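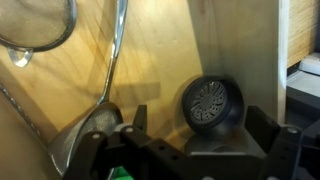
Week 6 notes: collecting demonstrations

A policy trained by imitation only knows what its demonstrations cover. Most of the marks lost in last year's assignment were lost at collection, well before anyone ran a training script.

Terms. An episode is one attempt at one task, from start pose to release. A demonstration is an episode you decide to keep.

Kitchen tools are the set task this year. Strainers and skimmers are hard for three reasons: fine mesh confuses depth estimates, polished handles throw highlights that shift as the wrist moves, and hanging items overlap. The wrist view also loses part of the target behind a finger on most approaches. Leave those episodes in. The policy will face the same view at test time.

Procedure
- Record 21 episodes per utensil, in blocks of no more than 6.
- Change the start pose between episodes and the lighting between blocks.
- Keep failed grasps in a separate folder, labelled. Do not delete them.
- Write the task label before you start recording.

Operators differ. In the Grinero set, nearly 4 in every 10 episodes came from one person, and the policy copied that person's pauses. Rotate operators within your group.

Reading: Nugroho handout, section 3, on splitting by session.

Castavmont Robotics Teaching Lab | Course notes, December 2021 | Contact the unit office | Back to top

Comments (3)

Does a dropped utensil count as a failed grasp or a failed episode?

Both. Label it "drop" and put it in the failures folder.

The link to the Nugroho handout is dead for me off campus.

Recent items
Week 5: Calibrating a wrist camera
Kikberg bench: booking times for January
Assignment 2 marking guide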